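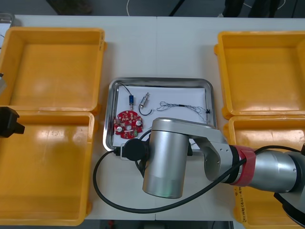
Por que razão as pessoas voltam a misturar, ao fim de poucas semanas, aquilo que levaram uma tarde inteira a separar?

Porque a separação custa um esforço único e a manutenção custa um esforço diário, e as casas, tal como as oficinas, organizam-se em torno do segundo.

4. A arrumação doméstica como hábito partilhado

Quando começámos este estudo, eu e Octavio Durán tínhamos uma ideia bastante simples do que íamos encontrar em Echeverría. Pensávamos que as famílias do bairro se dividiriam entre as arrumadas e as desarrumadas, e que a nossa tarefa seria perceber o que distinguia umas das outras. As primeiras entrevistas, feitas à mesa da cozinha e quase sempre com café (e, em março, com um bolo de laranja que ainda hoje recordamos com saudade), obrigaram-nos a abandonar essa divisão. A mesma pessoa que guardava os botões por cor e por tamanho podia ter, na divisão ao lado, uma gaveta onde conviviam pilhas, elásticos, receitas médicas e chaves de portas que já não existiam.

Chamamos aqui "recipiente de espera" a qualquer caixa, tabuleiro, gaveta ou taça onde um objeto pequeno fica pousado antes de seguir para o seu lugar definitivo. A Figura 1 mostra um tabuleiro de aço inoxidável com pequenas peças eletrónicas sobre uma folha de papel, entre caixas de plástico amarelo. A expressão vem de uma das nossas entrevistadas, costureira reformada, que falava do pires junto à máquina como "o sítio onde as coisas esperam por mim", e gostámos tanto dela que acabou por entrar no questionário.

Figura 1. Recipientes abertos e tabuleiro com peças pequenas.

O questionário foi enviado a 400 agregados, e a codificação das respostas abertas produziu 2,929 menções a objetos concretos (mantemos a vírgula como separador de milhares, tal como nas tabelas em anexo). Anwara Gunawardena, que reviu connosco toda a codificação, insistiu muito, e com razão, em que não reduzíssemos estas menções a categorias demasiado largas. Um parafuso guardado "para o caso de ser preciso" é diferente de um parafuso que se sabe pertencer à cadeira da avó, embora ambos estejam na mesma taça -- e a forma como se fala de um e de outro é reveladora.

Dois padrões merecem atenção. O primeiro diz respeito à altura. Os recipientes de espera mencionados nas entrevistas encontram-se quase todos em superfícies onde se chega sem esticar o braço nem dobrar as costas: aparadores, bancadas, o topo da máquina de lavar. As caixas compradas de propósito para arrumar, pelo contrário, vão parar às prateleiras altas, e os objetos que deveriam subir até lá vão ficando cá em baixo, primeiro uns dias, depois uma estação inteira. O segundo padrão diz respeito às tampas. Vários entrevistados contaram-nos que tinham deixado de usar uma caixa depois de lhe porem a tampa, e um deles, bem-disposto, mostrou-nos a pilha de tampas que guardava à parte, ela própria à espera de destino.

Convém dizer uma palavra sobre as etiquetas, tema que nos ocupou mais tempo do que prevíamos. No inquérito anterior, conduzido em Onmont, a presença de etiquetas tinha sido lida como sinal de um sistema estável. As nossas conversas sugerem uma leitura mais cautelosa. A etiqueta serve muitas vezes a quem a escreveu durante a primeira semana, e depois passa a servir sobretudo às visitas, aos filhos, ao cônjuge que pergunta onde está a fita métrica. Há casas em que a palavra escrita e o conteúdo se afastaram por completo sem que isso cause o menor embaraço: todos sabem que na caixa do "Natal" estão os cabos.

Não queremos com isto dizer que arrumar seja inútil, longe disso. As famílias que acompanhámos falam com verdadeiro gosto das tardes de arrumação, descrevem-nas como momentos de conversa e de reencontro com coisas esquecidas, e algumas marcam-nas com antecedência, como quem marca um almoço. Na secção seguinte retomamos estas tardes a partir dos diários que os participantes mantiveram, começando pelos agregados em que vivem três gerações.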